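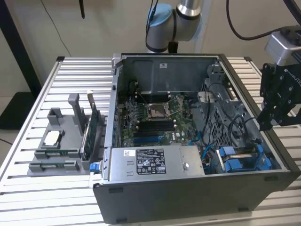
## Sep 17, 2024

The Dell is open. I have been putting this off so long that the side panel had become a kind of shelf, and I had to move two magazines, a mug and the bag of clothespins before I could even get it over to the bench. And now it's lying on its side with its insides facing the ceiling and I feel oddly tender toward it, the way you do toward a dog at the vet.

I should have started with a cup of tea and a proper look, and to my credit I did have the tea. The bench is the slatted aluminum one, all those long rails side by side, and I love it for big things and dread it for small ones. Anything round and tiny goes straight for the gaps. So before I touched a screw I fetched the old baking tray and put it on the chair next to me, and every screw went into that. I have lost exactly one so far this month, and it wasn't today, so I'm counting today as a good day in the screw department.

It's a nicer machine inside than I remembered. Black and plain outside, and then you get the green board and these little bits of blue: the carriers for the drives down in the corner, the latch on the end of the power supply, that one blue slot under the three black ones. I think the blue is meant to tell you where your fingers are allowed. My father's old radio had something like that, red dabs of paint on the screws you were supposed to leave alone, and of course those were the first ones he went for. I thought of him quite a bit this afternoon. He would have had the power supply out too, just to read the label.

I left the power supply in. I did read the label, or tried to, and gave up somewhere among the certification marks. The print on these things gets smaller every year or my eyes do, and I know which one Kalliopi would say. She's been after me to see about new glasses since the spring.

The processor socket is empty and its little bracket is standing up, and I have to say that is the part that makes me nervous. You can lean an elbow on nearly anything else in there and get away with it. I kept my sleeves pushed up the entire time, and I took off my watch, and I told myself out loud to breathe, and then I felt silly and turned the radio on. There was a long program on about canal locks, one of them built in 1802, and I'm afraid I learned more about lock gates than I did about computers.

The gray printed holder has turned out to be worth all the fuss. Fikri Hidayat made it for me and I was a bit rude about it when he first showed me the drawing, I said it looked like a toothbrush stand for a family of robots, and he was very gracious and printed it anyway. Well, I take it all back. The green card stands up in it with its silver bracket in the air, very straight, like a child having its height measured. The two memory sticks lie down at the front, each in its own holder. There's a square hollow too, and the white piece sits down in it nicely. I used to lay everything out on a dish towel in the order it came out, and then someone would want the dish towel. I must write Fikri a real thank-you and not one of those thumbs.

(Ask him too if he'd do a second one, a little wider. The post at the back is tall enough to hang a label on and I'd like to try that.)

Svyatoslav Savchuk called in the middle of everything to ask if I was still thinking of giving the Dell away when it's done. I said yes, and then I had a pang. It isn't a valuable machine. I've had the same thing offered to me for 60 and turned it down. But it did all of the Zellik letters, every one of them, and the whole sorry business of the Jollow lease, and it sat under the desk humming through that winter when I was up half the night anyway and it was some company to have a light on down there by my feet. You can be fond of a humming thing. I didn't say any of that to Svyatoslav. I said it would be ready when it was ready, and he said fine, and then we talked for a good half hour about his sister's plums.

The plan, so that I have it somewhere other than my head:

- Go over the memory slots with the soft brush. The long one, with the white handle, not the one I used on the bread machine.
- Look behind the drive cage, where the black and blue cables go through. I've never once been able to remember how they run, so draw it first.
- Wipe the long black front. It has the ghost of a sticker on it somewhere, I can feel it with my thumb.
- New paste for the processor. Theerawat Bunnag has a tube left over and says I can have it.
- Don't lower the bracket until everything that belongs under it is under it!

That last one is from experience and I won't go into it.

I did stop for lunch, which ran long. There was soup left from yesterday and I added rice to it, and then it wasn't soup anymore, so I had it with a fork. I sat where I could see the bench from the kitchen table and kept looking over at it as if the thing might have put itself back together while I was finding the pepper. There's something about a computer with its side off that makes a room look busy. I don't mind that. The house has been a little too tidy since the boys left, and I'd sooner have a project lying open than a bowl of decorative lemons.

Lertchai Duangkaew came by at four to return the ladder and stood over the Dell with his hands behind his back like a man in a museum. He asked what the perforated gray part was for and I told him it held the drives, and he asked what the drives were for, and I said that was where all the pictures were, and he took a small step back. I thought that was very considerate of him. He stayed for tea, the second pot, and we got onto the subject of his new job over at Damis, which is going better than he'd feared. They have him on the early shift, and he has to catch the number 11 bus while it's still dark, but he likes the people and there's a canteen that does dumplings. He looked well. He has finally cut his hair.

After he left I meant to go on and instead I swept, and then I sorted the drawer with the adapters in it, and you can guess how that went. I found 17 of those little plastic-coated twist ties and not a single adapter I was looking for. I kept the ties. I also found the warranty card for the toaster we gave away, and a key that I think belongs to Thaweesak's shed, so I've put it in an envelope with his name on it and propped it against the fruit bowl where I will walk past it for a month.

It's late now and I've left everything as it was, the card still standing up in its holder and the case still open. I put a clean pillowcase over the case against the dust, and then I took it off again and shook it out properly outside and put it back, as it had a good deal of lint on it and I'd have been making things worse. I ought to have bought one of those covers. I ought to have done a lot of things, but I wasn't unhappy today, not at any point, and I've only now noticed that.

Tomorrow the brush, and the drawing of the cables, and Theerawat's tube of paste if he's home before six. And stamps. I've been out of stamps since the weekend and Kalliopi's card is still sitting in the hall.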